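Hestdale Scene Tools: Frequently Asked Questions

14 comments
Share

These are the questions that come up most often from people setting up Hestdale for the first time. If yours is missing, leave it in the comments and it may get added.

What does Hestdale do?

Hestdale builds indoor scenes for testing robot software in simulation. You give it a room template and a seed, and it writes out a scene file with furniture, collision shapes, lights and camera positions. It does not include a physics engine. Most people load the output into the simulator they already have.

Does it come with a planner?

No. There is a separate package called Plustell that reads Hestdale scenes and runs motion planning queries against them. The two are released together, and the version numbers should match. If they don't, Plustell will usually load the scene and then complain about missing joint limits on drawers.

Which room templates are included?

The current release has 26 templates. Bedrooms and kitchens make up most of them. The bedroom set is named Alarcón and the kitchen set is named Wukari, and you will see those names in the config files. You can write your own template, but start by copying an existing one, as the parser is strict about field order.

Can I render a room without a robot in it?

Yes. Set the robot entry to "none" and the scene will load with furniture only. Do this first with any new template. Problems with placement and lighting are easier to find before there is an arm moving through the view.

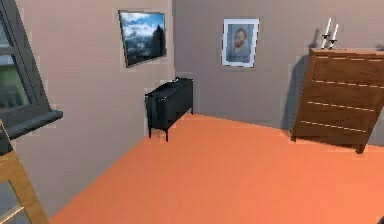
Perception tests depend a lot on the light, so the light settings are worth learning early. Each room has one main source and a fill level. The fill level controls how dark the shadows get. With the window on the left, the tall dresser puts a big soft shadow on the back wall, and the outlines of the two candles show up inside it. A segmentation model may label part of a shadow like that as an object. If you want to know whether yours does, render the same seed twice, once with shadows on and once with them off, and compare the masks.

Why does my detector miss dark objects on dark furniture?

Low contrast is the usual cause. A small dark item on a black sideboard gives the detector very little to work with, even at full resolution. Raise the fill level a little and try again. If the item is found at the higher level, the model is the weak point and the scene file is fine. You can also check the depth output, where color makes no difference.

Are the drawers real joints?

In most templates, yes. Each drawer has its own sliding joint with a limit and a friction value. Joints are locked by default to save time when loading. To unlock them, set "articulated" to true for that piece of furniture. Unlocking every piece in a room will slow down collision checks, so unlock only what your task uses.

How are wall pictures handled?

As flat textures on thin boxes. They have collision shapes, which surprises people whose planner refuses a path close to a wall. Turn them off with "wall_decor_collision" if your robot never reaches that high. Textures can be swapped at random between runs. We recommend doing this for training and leaving it off for regression tests.

How many seeds should I run?

For a quick check after a code change, 30 is enough. For a result you plan to report, use at least 80 per template and keep the list of seeds with your results. Scenes are repeatable for the same seed and the same version. They are not repeatable across versions.

The planner times out in open rooms. Why?

Check the start position first. If the robot base overlaps a furniture leg by even a small amount, every query fails and the log only says "timeout." Run the scene checker with the robot loaded and it will list any overlaps. A better error message is planned for July.

Does it need a graphics card?

For rendering, yes. Planning and collision checks run on the processor alone. Loading a bedroom takes roughly 50 megabytes of memory before textures.

Who maintains this page?

Arnar Bjarnason. Bug reports should go to the tracker. Please attach the scene file and the seed.

Was this helpful? 37 people found this helpful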